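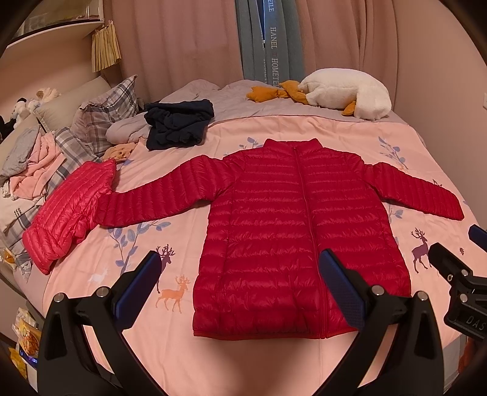 Ticket 104: Jacket folds will not stay inside the bin footprint
Queue: Household / Wardrobe
Opened by: Dagmar Gajdoš
Assigned to: Vilém Ondrejka
Status: Closed, one follow-up open
Items affected: red puffer jacket, pink puffer jacket

Problem as reported
Winter jackets are going into the Tukmont under-bed bins for the season. The bin is 42 cm wide inside. The red jacket, folded on the bed per the instruction sheet, measures wider than that within a minute of being released. The lid will close under pressure but bows in the middle, and the bin then catches on the bed rail. Same result with the pink jacket. Sweaters and blankets folded from the same sheet fit with no trouble.

Steps already taken by reporter
Zipped fully, sleeves folded in, body folded in half from the hem. Repeated on the floor. Tried rolling, which held only while a hand was on it. Tried a Suten compression bag. The bag seals but the jacket comes out creased across the baffles and I do not want it stored that way until fall.

Vilém Ondrejka, 9:40 a.m.
Two questions before I change anything. Which version of the sheet are you using, and is the zipper closed before or after the sleeves are folded?

Dagmar Gajdoš, 10:05 a.m.
March version. Zipper closed first, as written in step 1.

Vilém Ondrejka, 10:30 a.m.
The March version was written for fleece and denim. It has no step for releasing air. A quilted nylon shell closed to the collar lets air out slowly, mostly through the stitching, so folding it only moves the air from one baffle to the next. Once you let go it spreads back out.

Please try the following on the red one:

1. Empty the pockets. Leave pocket zippers open if there are any.
2. Lay the jacket face up on a flat duvet with the arms out. Smooth any lumps in the duvet first.
3. Close the main zipper to mid-chest only.
4. Press the sleeves from cuff to shoulder with a flat forearm. Do each sleeve twice.
5. Fold each sleeve straight across the chest. Do not angle it down toward the hem, which puts three layers at the waist.
6. Press the body from hem to collar. Wait until it stops hissing.
7. Fold the sides in to 40 cm, measured with a tape.
8. Fold hem to collar, then place it in the bin with the fold facing the wall of the bin.

Record the width straight after step 8 and again after ten minutes.

Dagmar Gajdoš, 11:15 a.m.
Red jacket: 40 cm at release, 41 after ten minutes. Height in the bin 14 cm. Lid closes flat.
Pink jacket: did not hold. Back out past 42 before I could get the tape on it.

Vilém Ondrejka, 11:25 a.m.
Was the pink one laid out flat first, or picked up from where it had been sitting on the bed?

Dagmar Gajdoš, 11:50 a.m.
Picked up as it was. It had been bunched at the side. Repeated from step 2 with the arms out. Better, but one sleeve lining was pulled halfway through at the cuff and was holding air like a pocket. Pushed the lining back down, pressed again, folded. 41 at release, 42 after ten minutes. It fits, with no room to spare.

Zuzana Štefanec, 1:10 p.m.
Adding a note from the laundry side. Neither jacket should be packed the same day it is washed. The fill stays damp near the seams longer than the shell does, and a damp jacket presses flat very nicely, so the measurements will look good and mean nothing. Leave them on hangers overnight first.

Dagmar Gajdoš, 1:20 p.m.
Both were washed last week. Not an issue this time, but agreed that it belongs on the sheet.

Resolution
Cause: trapped air in quilted shells, made worse on the pink jacket by a displaced sleeve lining. Instruction sheet did not cover puffer jackets.
Fix: half-zip and press before folding, as above. Red jacket in the bottom of the bin, pink jacket in a second bin by itself. Suten bag returned to the closet shelf.

Follow-up
Revised sheet to go to Jozefína Jireš for printing. Add the overnight hanging note and the cuff check between steps 3 and 4. Bin lid that bowed earlier has a white stress line along one clip – keep using it for blankets, not jackets.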